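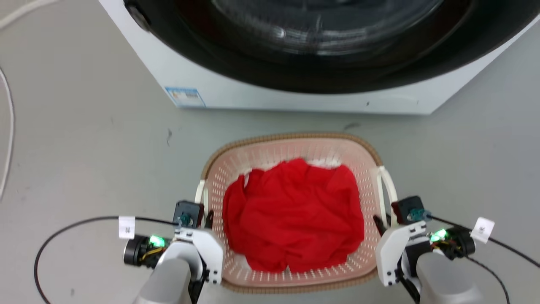
How often should you descale a kettle in a hard water area?

Every month or so, if you drink as much tea as I do. Every couple of months if you are a normal person, and whenever bits start turning up in the cup.

I ask and answer my own question because I moved to Granano Road in May and have since become a bore on the subject of limescale. Where I grew up the water was soft and a kettle died of old age. In this flat it grows a crust like the bottom of a boat. My first cup of tea had a skin on it that broke into plates when I stirred.

Fidelina Zapata, who has the flat below and has lived with this water for decades, told me to use white vinegar. Half vinegar, half water, bring it to the boil, leave it an hour, tip it away. It works. It also makes the kitchen smell like a chip shop with the shutters down, and the next three pots of tea taste faintly of gherkin however much you rinse.

So I went over to citric acid. You can get it from Balaskas, the hardware shop near the station, in a plain bag with a handwritten label. Two teaspoons in a full kettle, boil, switch off, go and do something else for 20 minutes. The fizzing is very satisfying and I will admit to having stood and watched it.

I also tried Misteo sachets, which cost a good deal more and seem to be citric acid with a lemon drawn on the front. The lemon is nicely drawn.

Then there was the filter jug phase. Fotis Triantafyllou at work swears by his, and he is right that the tea looks clearer. But the jug lives in the fridge door, it holds less than a kettleful, and whoever empties it never fills it again. I live alone, so that argument was short.

Things I would not bother with: the little wire mesh ball (it sits there collecting scale while the kettle collects scale), and the magnet that Nultgate wanted to clip to my incoming pipe. Their leaflet promised 1,000 litres of "calmed" water a week. I prefer mine nervous.

Shower head next. It is currently spraying in around four directions, one of them up.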